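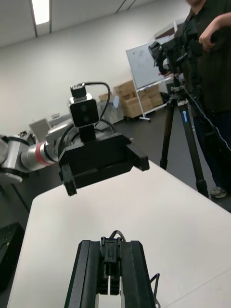

Translated editions and the author's copies

Posted by Iline, Feb 17, 2018

My book on small-town housing came out in November and the publisher has now sold the Hungarian rights. The contract says I get 5 copies of the translation. Has anyone managed to get more? I have 8 people who helped with the interviews and I'd like each of them to have one.

Sumov
Five is normal. I asked for ten and got them, but I asked before signing. After that you are relying on goodwill. Write to the foreign publisher and be polite, they often have spares from the first printing.

tistanport_reader
I wouldn't write to the foreign publisher at all. Your contract is with your own press and their rights person will not thank you for going round them. Ask the rights person.

Sumov
I've written to three foreign publishers direct and had no trouble with any of them. The rights person at my press took four months to answer an email.

Iline
Mine is fairly quick, so I'll start there. A second question — do you get to see the translation before it's printed? There are 193 endnotes and a lot of them explain local words.

margin_notes
You can ask, but can you read Hungarian? I was sent mine as a courtesy and couldn't check a line of it. What did help was a list of the terms I cared about, with a sentence on each. The translator sent back a page of very good questions, and one of them turned up a mistake in the English edition.

tistanport_reader
Agree about the list. Also ask if they plan to cut the notes. Mine went from a full chapter of notes to two pages and I found out when the box arrived.

Sumov
What is the print run, if you don't mind saying?

Iline
700. I'll ask about the notes today, thanks.

Recent threads
Indexing your own book
Szűcs prize: are edited volumes allowed?
Turning a thesis into a book, part 2
Who pays for permissions?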